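61 shares
4 comments

The marble at Ekerthorpe

The stone came first. When the old seed warehouse at Ekerthorpe was turned into a guesthouse, the owners bought the marble before they had settled the plumbing, the beds or the colour of the front door. It was white with grey and black veining, and it had been sitting in the Gratov yard for long enough that the price had come down twice.

They paid 900 pounds for it, cut and delivered, and then had to decide where it should go. The answer was the upstairs rooms, where guests drop their keys, open their bags and brush their teeth.

White marble is an awkward choice for a place where people come and go. It marks. Lemon juice dulls it, hair dye gets into it, and hard water leaves spots that need wiping off the same day. The polish shows every one of those when the light falls across it. 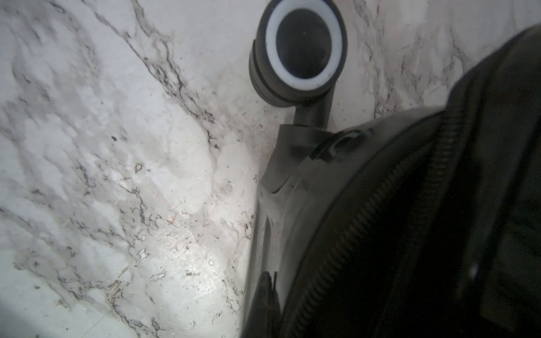 Dark veins, small pits and a few faint water spots on the marble.

The pits don't bother the owners, who asked the yard not to fill them. Filler yellows, they were told, and the repair ends up more obvious than the hole. Cleaning is done with warm water and a drop of plain soap, then a dry cloth. Vinegar is banned from the building. The sealer goes on every May, one floor at a time, and needs a night to cure.

Stains are one thing and luggage is another. Guests put their cases up on the stone to unpack, whatever the card on the wall says, and a hard case on small wheels can carry a good deal of grit in from the car park. The first summer left scratches in three of the rooms.

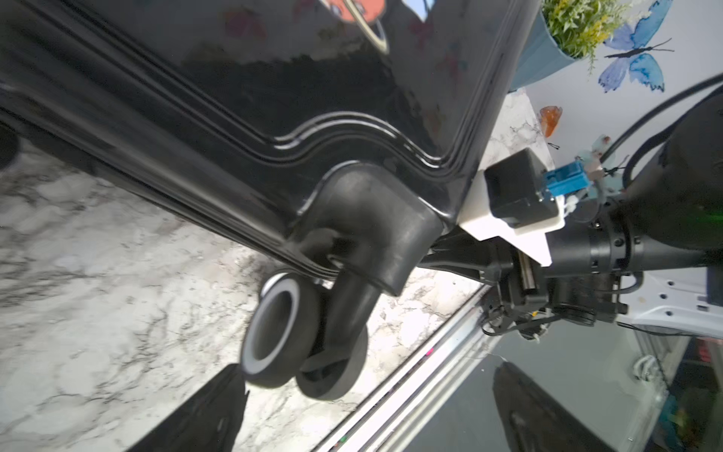 A glossy black hard-shell case over the marble, with the grooved aluminium rail along the front edge.

The owners looked at rubber mats and at a wooden lip, and chose metal for the edges. Altıntaş quoted for the rail and Istar fitted it, 44 metres in all — more than the stairs and the counters needed, so there is a length left over in the shed. Grit collects in the grooves and is brushed out with an old toothbrush.

Folding luggage racks have since gone into every room. About half the guests use them. The rest still go for the counter, which is at a better height and nearer the plug.

The guesthouse reopens for the season on 14th March. Two of the upstairs rooms will be a little late, as the basins are being resealed.

44 people liked this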